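Handout 3: Visit to the Weltis disassembly cell
Module tutor: Ifeoma Nnaji

Before the visit
Read the Urkard notes on gripper force limits. Closed shoes are required.

Cell layout
The tower is laid on its side on the slatted table, side panel off. Small parts have a printed fixture plate to the left of the case. The gripper works from above, with its camera mounted over the fingers.

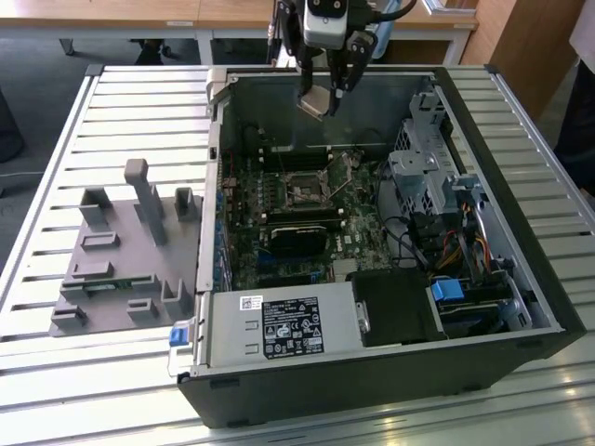 Points to record
Cycle time per part, and how the cell reports a missed grip. The cell is rated for up to 2,000 units a year.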